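Storing opened snack bags – bin or clips?

Wollari
10/24/20
I'm sorting out the snack shelf and have a question about opened foil bags. I've been putting them in a shallow plastic bin, the milky see-through kind, with no lid. My sister says that's pointless and each bag needs a clip. Pictures of the bag and the bin:
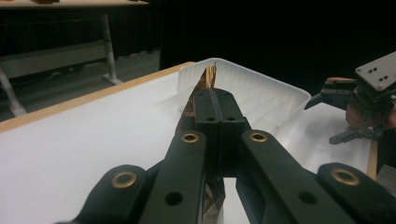
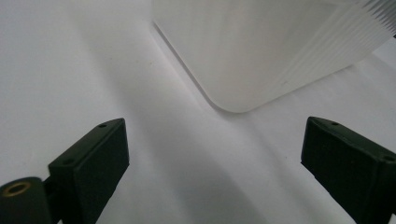
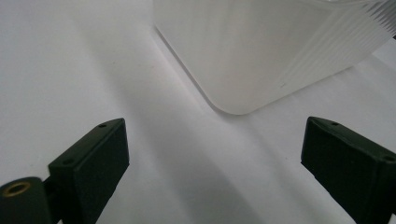
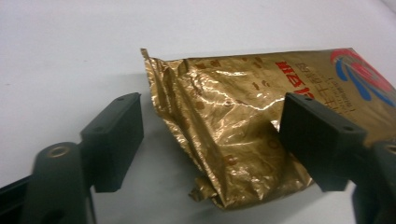 The shelf is 80 cm wide and I can fit 3 bins on it if I turn them sideways. Before I buy more I'd like to know if people get chips to last this way. Mine go soft in 2 days.

Tiongson
The bin keeps the shelf neat. It does nothing for the chips. Roll the top down and clip it.

kbaumgart
Agree on the clip. I use clothespins, they cost next to nothing.

Dradthorpe
Disagree about clips. Foil that wrinkled won't seal flat no matter what you put on it. I pour everything into a jar and throw the bag out.

Tiongson
Then you lose the date and the ingredients. My son has allergies, so the bag stays.

Dradthorpe
Cut the panel out and tape it to the jar. I've done it for years.

Wollari
I can't read Korean, so the panel wouldn't help me much – but I do want to know which one to buy again. I'd keep the bag for that.

Nisine
Fold the corners in first, then roll, then clip, and stand it upright in the bin. Works fine in my pantry.

Wollari
OK, going to try that with clothespins. One more thing, does anyone wash these bins in the dishwasher?

kbaumgart
Top rack only. One of mine warped on the bottom.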